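Huệ Đàm
Thread: waiting for the Skora tablet, and what I think we will get (1/12)

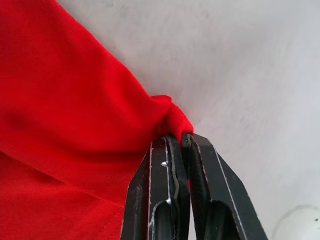 Last edited 12 May 2021

Many people asked me to write down what is known about the new Skora tablet from Novach. I have followed this company since its first e-reader, so I will try. Please correct me if I have a detail wrong.

2/ First, the date. Novach has only said "before the end of the season." A shop in Rututcombe put up a product page for a few hours and then removed it. The page had no picture, only a price: 337 with the pen, 314 without.

3/ I believe the lower price more than the higher one. The pen for the old model was sold alone and it cost more than this difference. Either the new pen is simpler, or the shop typed a guess so the page could be saved.

4/ The screen. Fotis Manolakis wrote in January that the size will stay the same and the border will become thinner. He was right about the last two models, and wrong about the keyboard. I give him good marks in general.

5/ The battery is what I care about. My present Skora lasts roughly 30 hours if I read and keep the wireless off. With wireless on I do not get through a long work day. I write my notes on it in the train and I have lost a page more than once.

6/ Someone asked about the charging port. The certificate papers list a new power adapter, and it has the same plug as most phones now. I would be very happy with this. At present I carry two cables and always bring the wrong one.

7/ Software: the test version has a split view, with a book on the left and notes on the right. It was slow when I tried it. Turning a page took long enough that I pressed again and went two pages forward.

8/ Will old models get the split view? I wrote to support and received a polite answer that did not say yes or no. The model before mine stopped getting updates after six months, so I do not expect much.

9/ For those who asked about Suksawat: their tablet is a good one, and lighter. But it cannot export handwriting as text in my language, with all the accent marks. Skora does it with some mistakes. For me this decides.

10/ Correction to post 2: the price was without tax. Thank you to the two readers who saved the page and sent it to me.

11/ If your old one still works, I would wait for the first reviews. I will order the version without the pen, because my old pen should fit. Fotis thinks it will not. We have a coffee on it.

12/ I will add to this thread when Novach gives a real date. Questions about the keyboard please put under post 4, so I can find them.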